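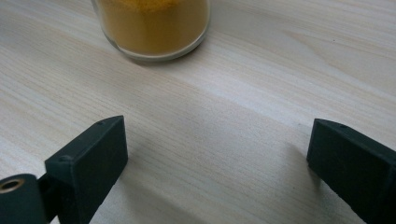

Sena Quansah asked after my last post whether Nadora handles gaps in a time series any better than a plain spreadsheet does. It does, with one setting changed first.

Nadora 2 is a desktop charting program. It reads CSV and spreadsheet files, draws the usual chart types, and exports to PDF, SVG and PNG. I tested it on a monthly rainfall table of 1434 rows, with blanks wherever a station had failed to report.

Missing values

By default a blank cell is treated as zero, so a station that was silent in June drops to the bottom of the plot. The fix is under Data > Blanks > Break line. The setting is saved with the chart but not with the template, and has to be made again for every new file. Interpolation is also offered. It draws the filled part in the same color and weight as the measured part, and I would not use it in anything meant for print.

Axes

Axis limits are easy to set by hand. Log scales work, but minor tick marks vanish below a height of some 7 cm. Two y-axes are allowed, and the program scales them independently without a warning. Small multiples share a common scale unless told otherwise, the right default.
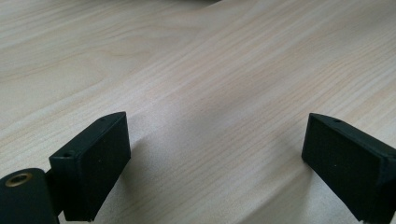
Henrique Bastos reports that the shared scale is lost when a panel is copied to a second page, and that he now exports each page from a separate file. I could repeat this in line charts but not in dot plots.

Export

SVG output is clean. Text stays as text, and layers keep their names. PDF embeds the fonts correctly. PNG is the weak one - thin gridlines come out uneven at anything other than 100% zoom.

Speed was not a problem. Redrawing the full table took under a second, and scrolling the data view was smooth.

Compared with Sorkby, which I used before, Nadora has fewer chart types and much better control over labels. I have moved my line charts over. Maps stay in Sorkby for now, as Nadora does not draw them.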